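Zinel two-arm carrier: post-fault inspection checklist
Simulation build 856, Jastside flat
Aug 27, 2020
Checked by: Yesenia Quintero
Second check: Osaze Shehu

Reason for inspection: the left gripper reported "closed on object" with no load on it. The arm controller took that as a good grip and allowed the base to drive off. The run was stopped by hand. The build must not go to the Vavodbridge hardware until every item below is marked Pass or has an agreed action.

1. Emergency stop
Pass. Both arms held position and the base stopped. Repeated from the console and from the handset.

2. Fault log complete
Pass. Entry 1003 is the false grip report. The stop command is the entry after it. Thiện Bùi has a copy of the full log.

3. Two-handed hold on the tray
Pass with comment. Checked in the lounge with the red-orange tray. Load readings on both sides agreed while the robot stood still. Speed limit for this item was left at 30 per cent.

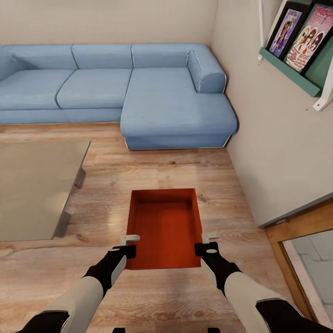 Item 3. Tray held at its near corners, close to the floor.

Comment (Osaze): we only know the hold is good at a standstill. I would like the same readings taken on a slow turn before this is signed off for hardware.

4. Drive lock when one gripper has no load
Fail. The lock reads the "closed" flag from each gripper and nothing else. If the flag is wrong, the base is free to move. This is the main finding.
Action: lock to use flag and load reading together. Owner Noemí Arellano.

5. Warning tone before moving off
Pass. Tone plays before the wheels turn. Volume in the simulator tells us nothing about volume in a real flat, so this is to be checked again at Vavodbridge.

6. Release and re-grip near a doorway
Fail.
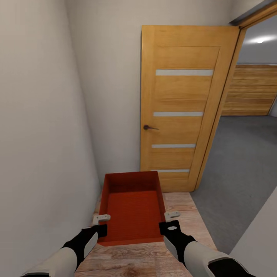 The re-grip routine has no minimum clearance to walls, door frames or doors. It plans for the object and ignores what is next to it. In the hallway the far end of the box is almost up against the base of the wooden door, and the routine still gave this as a clear position. A push forward of even a small amount would put the box into the door. Jaqueline Beltrán asked whether the carpet edge could upset the reading as well. We have not tested that, and I have added it as item 9.
Action: add a clearance check before re-grip. If there is too little room, the robot should back off and ask for help. Owner Jaqueline.

7. Gripper fingers, open position
Pass with comment. Fingers opened fully on command, nothing between them, tips level with each other by eye. Done against the red-brown wood surface next to the grey wall. The finger zero was last set in March and should be set again before the next run, whatever this check shows.
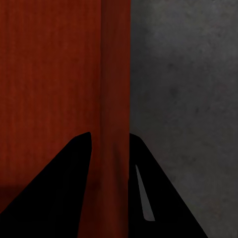 8. False grip report repeated on purpose
Pass – the fault came back in 6 runs, each time on the left gripper. The right gripper did not show it. Thiện suspects the left threshold was overwritten when the settings file was merged. Not confirmed.

9. Driving over the join between wood floor and carpet
Not done. To be run with no load first, then with the tray.

10. Settings file under change control
Fail. Two copies in use with different left gripper values. The older copy has been made read-only. Noemí to compare them line by line and send me the differences.

Result: not released. Items 4, 6 and 10 to be fixed and checked again from the start. Item 9 to be run in the same session. Items 3 and 7 stay open until the comments are closed.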